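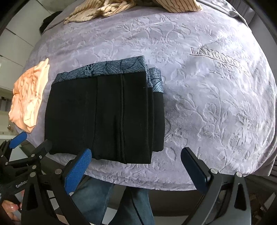

Folded and ready on the plush blanket.

Skirnow sleep study passes the halfway mark

We have great news from the Skirnow study, and we've been itching to share it! More than 400 adults with long-running insomnia have now finished the first stage, which puts us past the halfway point on the way to our goal of 1,000. Thank you to everyone who has filled in a sleep diary at six in the morning before the coffee was even on.

For newer readers: Skirnow compares two ways of delivering talk-based insomnia treatment. One group meets a trained nurse in person at the Arketti clinic, and the other gets the same six sessions by phone. Both groups keep a diary, and both come back for a check at three months and again in December.

Lorna Ignacio, our lead study nurse, has been running the phone arm from the start. "People pick up," she told us. "I was braced for a lot of missed calls, and we've had very few." Some 55 people have already completed every session and moved into follow-up (well done, all of you).

It is too early to talk about results. The statistics team, led by Gøran Engebretsen, won't open the data until the last three-month check is in, and he has politely turned down every one of our attempts to get a hint out of him.
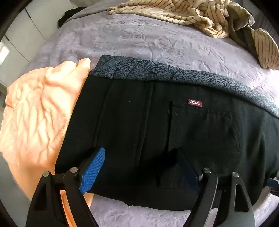

We still need 100 people over 65

Older adults are the group we're short of, and they're often the ones who sleep worst, so we would love to hear from you. You can join if you've had trouble falling or staying asleep for at least three months. Taking sleeping pills doesn't rule you out, but please don't stop or change them before you talk to us.

The Dimaculangan Center now has evening appointments for the first visit, which takes a little under an hour. Parking is free after 5 p.m., and the Cornov shuttle stops right outside. Ask for the Skirnow desk when you come in, or leave your name with the front office and Lorna's team will call you back.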